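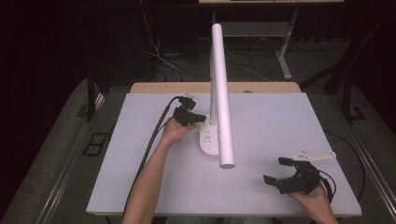 Shop > Home Office > Lighting > Desk Lamps

Vestport Desk Lamp

I've been selling lamps out of the Hallard shop long enough to have strong feelings about them, and my main feeling is that most desk lamps are too bright, too wobbly, or shaped like something from a dentist's office. The Vestport is the one I took home. It lives on my sewing table now, and my good scissors live next to it, and I get a lot more hemming done in the evening than I used to (my jeans thank me).

You get 3 light colors, from a warm yellow that's nice for reading to a cooler white I use for matching thread. Full brightness is 500 lumens. I hardly ever run it that high unless I'm picking out black stitches on black fabric, and if you've done that you know you want every bit of it! For regular desk stuff like bills or homework I keep it closer to 350 and my eyes feel fine at bedtime.

It remembers your last setting when you switch it off. I didn't think I'd care about that and I care about it a lot.

The cord is on the short side, I'll say that up front. If your outlet is behind a bookcase, measure before you order. Quite a few of you have written in asking what to plug it into, and any decent power strip on the desk will do. Please don't run it through one of those skinny old brown extension cords from the garage. 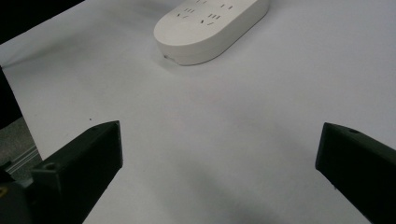

White power strip on a white tabletop. Not included with the lamp.

We carry the Vestport in white only for now. A gray one is supposed to come in August, and I'll put it up here as soon as I've had my hands on it. If you need a lamp that clamps to the edge of the desk, look at the Banedeck instead. It takes up less room, though I find the switch kind of stiff. The Dalisay is the pretty one with the fabric shade, great on a nightstand, not much use for close work.

Cleaning is easy, just a dry cloth. Skip the glass spray, it leaves streaks.

Comes with a 2 year warranty through us, so hang on to your order email. If it shows up with a flicker, write to me before you box it back up, and try a different outlet first. Orders placed before noon go out the same day, except weekends when I'm at the market.

Tagged: desk lamps, sewing room, task lighting, small spaces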